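Wovby County Sentencing Records Project
Progress report to the Kolev Fund, covering the period through the end of July
Prepared by Jocelyn Pelletier, project manager
Reviewed by Glenys Marsden, research lead

Where we are

The grant pays for a public record of how felony plea cases are sentenced in Wovby County: what the charge was at filing, what it was at the plea, what the prosecutor asked for, what the judge ordered, and what reasons were given in open court. The county publishes the final sentence and very little else. Everything before that has to be pulled from the paper file or heard in the courtroom.

At the close of this period we have 295 cases fully coded and checked. The grant agreement calls for 2000 by the end of the project. We are behind the schedule in the original proposal, mostly on account of the file room move described below. The hearing observation side is on schedule.

No results have been released, and none will be before the first data review.

File access

The clerk's office moved its closed criminal files to the annex in the spring. We were told the move would not affect access. It did. Requests that used to be filled the same morning were taking well over a week, and for part of the period the office stopped accepting outside requests altogether while shelves were being relabeled.

Access is back. We now submit a list at 9 a.m. and can pull up to 50 files per visit, which is more than we were allowed before the move. The limit is on pulls and does not include refiles, so a file that turns out to be missing its plea form still uses up a slot. We have asked whether missing-document pulls can be excluded from the limit and have not had an answer.

The annex has one table for public use and no outlet near it. Coders are working from laptops on battery and finishing their entries back at the office. This is slower but has not caused any lost data.

Sealed and expunged cases are excluded, as agreed. In two instances a file was handed to us that should have been sealed. Both were returned unopened past the cover sheet, the clerk was told in writing, and the case numbers were removed from our list. The procedure for this is in the data protection plan and it was followed.

Scanning

Flotex has the contract to scan plea forms and sentencing orders. The first batch came back with the reverse sides of the plea forms missing. The reverse side is where the judge initials the agreed sentencing range, so those scans were of no use for the main question. Flotex rescanned the batch at no charge. The second batch was complete.

Text recognition on handwritten orders is poor. We had budgeted on the assumption that staff would only need to correct machine-read text. In practice any handwritten order is being typed from scratch. Typed orders are fine. The older the case, the more handwriting, so the work should get easier as coders move into later filing years.

We do not plan to change vendors. The price is fair, and the problem with the first batch came partly from our instructions, which said "plea form" and did not say "both sides." The instructions have been rewritten.

Coding and the database

Case records are kept in Zarkum. It handles cases with multiple defendants better than the spreadsheet we used in the pilot, where co-defendants had to be entered as separate cases and then linked by hand. All pilot cases have been moved over. Some lost their attorney field in the transfer and had to be re-entered from the pilot sheets, which we had kept.

The codebook went through one revision. The changes are:

Suspended time is now recorded apart from time ordered. In the pilot these were added together, and a case with a long suspended term looked the same as a case with a long prison term. Anyone reading the pilot numbers should be aware of this.

Credit for time served has its own field.

Treatment ordered instead of custody is recorded separately from treatment ordered as a condition of probation. The orders themselves do not always make it clear which is meant. When they don't, the coder marks the field unclear and leaves it.

The "reasons stated" field is now open text with tags applied afterward by a second person. Coders were picking from a fixed list before, and the list steered them. A judge who says that a defendant "will not do well" in prison was being tagged under health by one coder and under personal circumstances by another. Both readings are possible and the wording itself matters, so we keep the wording.

Every tenth case is coded twice by different people. Agreement is good on charge, plea and sentence. It is weaker on stated reasons, and that is the field outside readers will care about most. Glenys is running a second training session on it and will report agreement again before the data review. If it has not improved, we would sooner hold back that field than publish it.

Hearing observation

Observers have been in court for plea and sentencing hearings throughout the period. They sit in the public gallery, take notes on a standard form, and do not speak with the parties. There was some early confusion with one bailiff who asked observers for press credentials. The presiding judge's office sorted that out with a memo, and observers now carry a copy.

The form was cut from four pages to two. Hearings can be very short -- some pleas are taken in a few minutes -- and observers were still writing up one case when the next was called. The shorter form drops the questions on courtroom layout and the number of people in the gallery. We had no use for either.

Audibility is a problem in the second courtroom. Sidebar conversations can't be heard anywhere, which is expected, but in that room the judge's remarks at sentencing are sometimes lost too. Observers mark these as "not heard" and do not fill in from memory. We are looking at ordering the official audio for a sample of those hearings. The county charges by the disc.

Victims and family members

The proposal set out that we would not contact victims or their families for this project, and we have not. Several family members have contacted us after reading about the work in the local paper. Jocelyn replied to each one, explained what the project does and doesn't do, and gave the number for the state victim services line. Nothing from these calls was entered in the database.

One caller asked that a relative's case be left out. We can't remove single cases by request without bending the data, and that was explained to her. Her concern was that the case could be recognized from the published tables. She had a point. Glenys has since gone back over the table plan and set a minimum of 5 cases per cell. Anything smaller will be combined with a neighboring category or left blank. Charges involving children will be reported for the county as a whole and never by courtroom or by year.

We think this belongs in the data protection plan and have attached new wording for the Fund's approval.

Contact with the courts and attorneys

The presiding judge met with us once during the period. The meeting was polite. The judges' main worry is that a table of sentences by judge will be read as a ranking when the caseloads are not alike. That is a fair worry. One courtroom takes nearly all of the drug cases and another takes most of the violent felonies. The first report will not break out sentences by judge. Whether a later one should is a question for the advisory group.

The prosecutor's office has declined to share its written plea guidelines. We have filed a public records request and expect it to be denied in part. The public defender's office gave us a copy of its own intake form, which helped in matching charges at filing to charges at plea.

Staffing

One coder left for law school at the start of the summer. Her replacement has finished training and is working on her own. We are otherwise fully staffed. Observer hours are a little under plan for the period, which reflects the court's reduced summer calendar.

Budget

Spending is under budget overall. Salaries are on plan. Scanning is under, on account of the weeks when no files could be pulled, and that money will be needed later. Mileage is over because the annex is farther out and there is no bus. Court audio was not in the original budget at all. We ask to move about a tenth of the unspent scanning money to cover mileage and audio. The total does not change. A revised budget sheet is attached.

What we need from the Fund

Approval of the revised wording in the data protection plan.

Approval of the budget move.

A decision on the end date. At the present rate of file pulls we can finish coding, but the written report would come late. We would like to discuss either a short extension or a smaller case target with the same filing years covered. We prefer the extension. A smaller target would leave too few cases in the less common charges to say anything about them.

Next period

Weekly file pulls at the annex up to the limit.
Third scanning batch to Flotex, both sides.
Second training session on stated reasons, followed by a new agreement check.
Decision on court audio sample.
First data review with the advisory group.
Draft of the methods section, to be sent to the Fund ahead of any findings.

Questions about coding or the table plan should go to Glenys Marsden. Everything else should come to Jocelyn Pelletier at the project office.

Attachments: revised budget sheet; data protection plan, new wording; codebook, current version; observer form, two-page version.

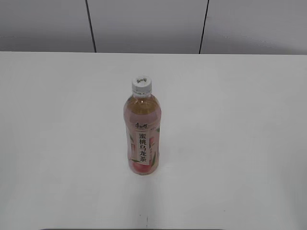
Bottled peach oolong tea.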